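Pledgate Two-Arm Folding Bench
Linen handling, flat goods, table mounted

14 shares
3 comments

We list the Pledgate bench because laundries keep asking for it. We would sooner sell you one after you've read this page than take one back in January, when every small linen service in the province seems to look at its labour bill and panic.

What it is: two arms with two-fingered grippers and the control software to run them over a flat table. What it does, on a good day, is fold flat goods. Hand towels, bath towels, tea towels. Pillowcases if you are patient. Fitted sheets are in the brochure and we wish they weren't.

What you should ask before the quote

Throughput first. The maker's sheet says 400 pieces a shift. Our own bench trial, with the Allitz table and one grade of towel, finished at 389. That sounds close, and it is, but every one of those towels was laid out for the machine by a person. If your plan has the bench pulling pieces out of a cart by itself, neither figure is yours. Ask the rep who loads it, and get the answer in writing.

Then colour and weight. Changing from one towel to another means a fresh setup, and the software licence covers 10 saved items. A hotel with two sizes of everything will use those up before lunch. More can be bought in blocks, and the price of the blocks has moved twice while we've carried the line.

Then floor space. People measure the table and forget the arms swing past it. Draw the full reach on the floor with tape, add the guarding your safety inspector wants, and see whether the cart aisle is still there.

What's in the crate

Two arms with grippers fitted
Controller and cables
Software licence, first year only
One spare set of fingertips

What isn't: the table, the guarding, the stand, the electrician. The Allitz table is the one we quote by default. You can use your own if it is dead level and matte. Glossy laminate gave us trouble with glare, and we now refuse to commission on it.

Running costs

Fingertips wear. Budget for a set every 100 operating hours on terry, longer on smooth cotton. The maker's figure is more generous – we have never got near it. The Galbraith service plan is optional for the first year and, in our opinion, overpriced for a single bench. For three or more it starts to make sense, mostly for the loaner arm.

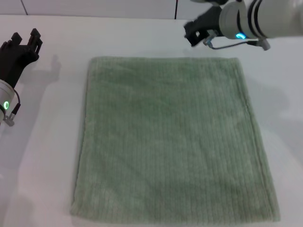 Ribbed green towel laid flat between the two grippers, neither one touching it yet.

A single towel, smoothed out, is the easy case and the one every demo uses. Bring your own linen to ours, including the worn stuff with the frayed hems, and ask for a full cart of it. If a supplier says there isn't time for a full cart, go elsewhere, and that includes us.

Lease or buy

We'd lease. The Wiken lease runs month to month after the first term, with the software included, and you can send the lot back if the loading labour eats the savings. Outright purchase only pays if you already run one steady product, all week, in one size.

Prices on this page were checked Tuesday, February 4, 2025 and are before tax and freight. Quotes hold for 10 business days. Demo bookings through the sales desk, weekday mornings only.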